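The big bamboo board and the small one

Last updated: March 2, 2021

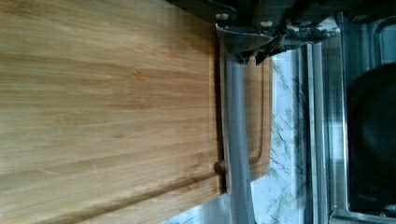 The big board on the left, and the second one beside it with the rounded groove.

When I moved into this apartment I had one cutting board, a thin white plastic one, and it was too small for everything except a lemon. I used it for a long time, because I am the kind of person who continues with a bad thing if it is already in the drawer. Last May my neighbor Arvid Fjeld came to help me with a soup for many people, and he tried to cut a cabbage on it. Half of the cabbage went on the floor. He did not say anything, but he looked at the board for a while, and the week after I started to search for a better one.

I bought my bamboo in Mostyn, in the kitchen store on the street behind the station. I paid 40 for the large one. I thought first this was too much for a piece of bamboo, but I have now used it almost every day and I do not think so anymore. The second one I found later, and it is narrower.

What I like most is the grain. On the large board there are lighter and darker lines, all in the same direction, and when I chop onions I look at them more than I should. The small board is a little more orange. I do not know if this comes from the bamboo itself or from the oil, as I was not so careful with the oil in the beginning. My sister thinks they should match. I told her they are for cutting and not for a wedding.

Both have a groove. My old plastic board had none, and I did not understand what it was for until I cut a roasted chicken on a board that had one. The juice goes in the groove and stays there, if you do not carry the board like a waiter. With tomatoes it is the same. On the narrow board the groove goes round in a soft U at the end, and this is the easiest place to clean, the sponge just follows it. A sharp corner would collect everything.

Now about the care, which some of you asked me after the post about the knives.

I wash with warm water and a little soap, both sides, also if only one side was used. My mother washed only the dirty side and her boards were always bent like a boat. Then I dry with a towel and put the board standing on its long edge so the air can come to it. I never put bamboo in the dishwasher. I did it one time with a spoon and the spoon opened in the middle.

For the oil I use plain mineral oil from the pharmacy. I put it on in the evening with an old piece of T-shirt, in the direction of the lines, and in the morning I wipe away what did not go in. In winter I do this every 4 weeks, because the heating makes my kitchen very dry. In summer I forget it and nothing bad has happened so far. Please do not use olive oil or sunflower oil. It smells fine the first days and after that it smells like an old closet.

If the board smells of garlic, I rub it with coarse salt and half a lemon, wait ten minutes and rinse. For onion this works very well. For fish it works less, so I cut fish on the old plastic board. Yes, I still have it.

I keep the large board for bread and vegetables, and the narrow one for meat and for fruit with much juice, but not on the same day of course, and with a good wash between. Perhaps it is more correct to have a third board only for fruit. My counter is short and I don't know where I would put it.

One more thing is the noise. Bamboo is harder than the beech board my parents had, and the knife makes a sharper sound on it. I put a damp cloth under the board so it does not slide, and with the cloth it is also more quiet. My knives need to be sharpened a little more often than before, I think. I have not written it down, so I can't be sure.

Next I want to sand the old knife marks out of the large board. I have fine sandpaper at home but I have not had the courage yet. If somebody has done this with bamboo, please write in the comments which grit you used, and if you did the groove also or left it as it was.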